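Can a machine fold laundry yet? (or clear a bench, or sort a bin)

Nonach board > Automation > General

torquelimit
Posted 03/08/2019
Splitting this off from the gearbox thread before it gets locked. Claim made there: household chores are "basically solved" and what's left is price. I don't agree. Rigid parts in known poses are solved. Cloth isn't, cable isn't, and anything in a pile isn't.

Imitari
Define solved. We run a cell that loads brackets into a wash basket. 3,359 cycles since the last stop that needed a person. If that was a kitchen you'd call it done.

torquelimit
Do the brackets arrive in a tray?

Imitari
Yes, in a tray.

torquelimit
Then the tray did the hard part. Take it away and post the number again.

stoleo_shop
Have to side with torquelimit. Small job shop here, mostly short runs. We priced a cell for deburring and the arm was the cheap bit. Fixtures and the hours to teach each new part killed it. A house is worse than a job shop, every run is a run of one.

Imitari
Fixtures are a cost, sure. So is a dishwasher rack, and people bought dishwashers. You redesign the chore around the machine. I don't see why laundry gets an exemption.

kgeorgiev
Because a plate has one shape. A shirt has as many as you like, and the one you want is usually hidden in the others. I logged 184 attempts at towel folding on our setup in June, start pose random. Corner finding was the main failure, then slip during the lift. Towels are the easy case too: four corners, no sleeves, same thickness all over.

stoleo_shop
What did you count as a failure?

kgeorgiev
Any fold where the edges ended up more than 6 cm out, or a drop. Time per towel I'd rather not post.

torquelimit
Trousers should be harder again. Two layers minimum, heavy seams, and the legs go wherever they want.

kgeorgiev
They are. Denim on the table:

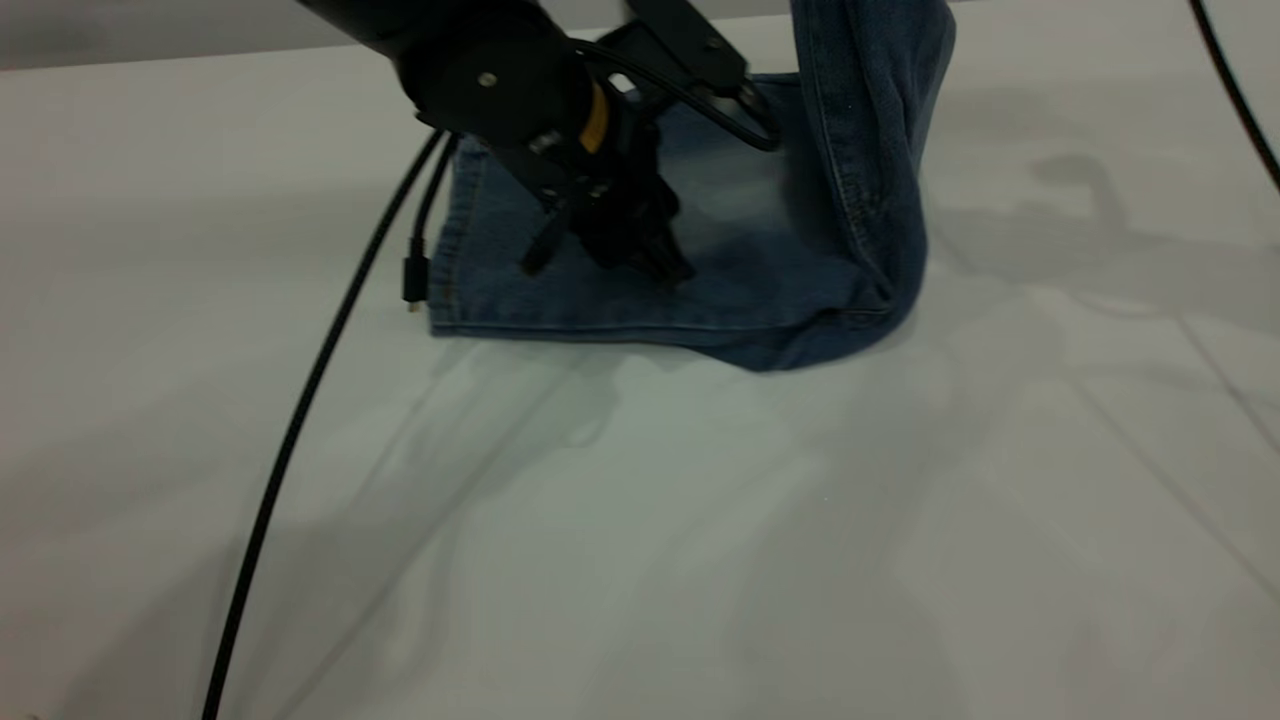 Imitari
Fine, but stiffness ought to help. A heavy fabric holds a crease and doesn't drift when you let go. I'd take jeans over a silk blouse any day.

kgeorgiev
Helps on release, hurts on the pinch. Close on one layer at a thick seam and the fingers ride up over it. Push down harder to get under the edge and you load the table through the wrist. Force control gets you part of the way.

torquelimit
So we agree it's open?

Imitari
We agree it's slow. I'd still bet on a fixed folding station before a general arm.

stoleo_shop
A station that needs each item clipped in by hand is half the chore still on you. Anyone got cycle times for one with a person loading it?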